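Speaker notes – "Scoring a pick when the object has no edges"
Afternoon session, 20 minutes plus questions. Slides 1 to 3 are title, outline and thanks. Don't read them out.

Slide 4. Start with the problem. Most of our earlier grasping work used rigid parts, where you can say what the object is and where it stops. A pile of thin wire doesn't give you that. Pull one strand and you may get one strand, or the lot, or a loop that stays hooked on the rest. The old pass/fail score told us very little about which of those we were getting.

Slide 5. The workspace. Two arms on one rail, open bins, a marble-patterned top. Mention that the pattern was a deliberate choice: pale veins run in thin lines and so do wires, and we wanted the segmentation to have a hard time of it.

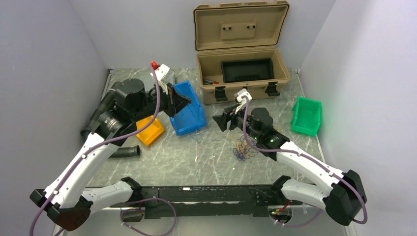

Slide 5: Two-arm cell with three bins, open tool case and wire pile.

Pause and let people find the pile. It's small on the slide, below the right gripper.

Slide 6. Data. 400 teleoperated episodes on the Garia task set, all two-arm. We held back 157 for testing and trained on the rest. Operators were told the goal and nothing about how to reach it, so there's a fair spread of styles in there. If time is short, skip the table and say it's in the paper.

Slide 7. The method. We call the score Gudus. Instead of one mark at the end of an episode, it labels each moment of contact with one of four states: no hold, strand hold, bundle hold, snagged. The labels come from the wrist view alone. We tried adding the fixed view and it made the labeller worse during close work, when the arms block the pile.

Slide 8. An example of bundle hold. Point out the blue strands in the gap between the fingers, below the pinch. The old score has no place to put that information. Yellow makes up the dense middle and purple the widest loops, so the colours do help a person reading the frame. The labeller works in greyscale.

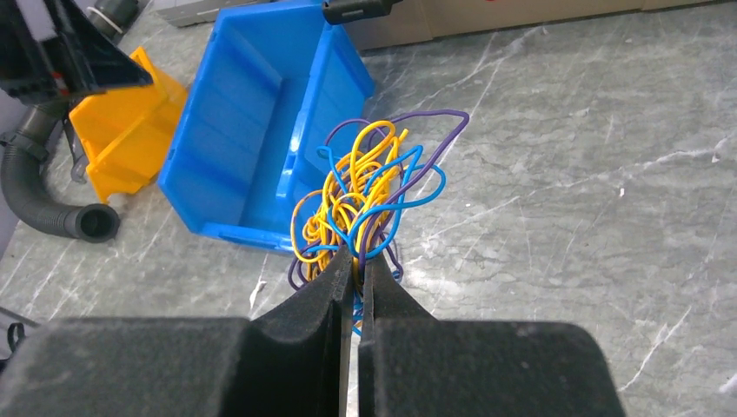

Manipulation Methods Group

Slide 9. Results. Say the main one slowly: on the test episodes, the Gudus labels picked out failing runs well before the final mark did. The policy trained with them also let go and tried again more often, where the baseline kept hauling. We checked the labeller against 270 hand-labelled frames. Kanyarat Srithong and Refilwe Adams labelled them separately and we kept their disagreements in as a fifth column. Most of those are strand versus bundle. I don't think that line can be drawn cleanly from one view.

Slide 10. What didn't work. Snagged is under-represented and the numbers for it are weak. The labeller also calls a snag if the wire brushes a bin lip. We tried raising the contact threshold and lost real snags as well – left it where it was.

Slide 11. Both arms in the cell, left gripper in the orange-yellow bin, right one just above the edge of the pile. Use this to explain why contact is labelled per gripper. A single label for the whole cell would have to average two different situations.

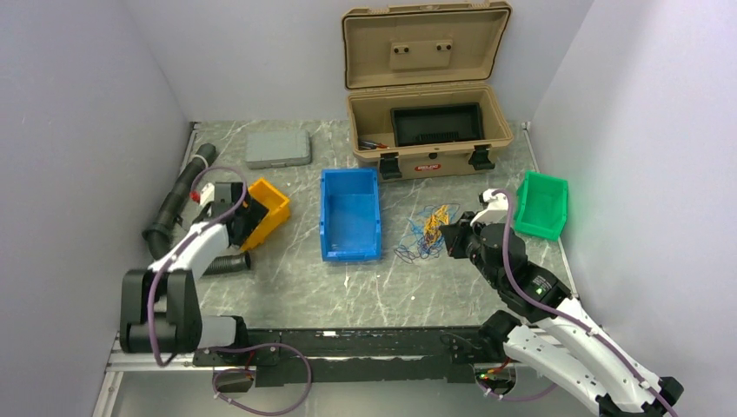

Zarmeena Khokhar asked at the Saturday run-through whether four states was too many, given that strand and bundle get mixed up so often, and said she would merge them and put the effort into snags. Fair point, and I'd raise it before someone in the room does. My answer is that the retry behaviour depends on the split. With the two merged, the policy went back to hauling.

Slide 12. Next steps. Repeat on the Stotutari rig, which has a plain top and different fingers. Collect 1,000 short episodes aimed at snags only. Labels and code go up in July.

Backup slides: threshold sweep, per-operator breakdown, greyscale versus colour. Jaruwan Kaewsai has the clicker and will bring up whichever one is asked for.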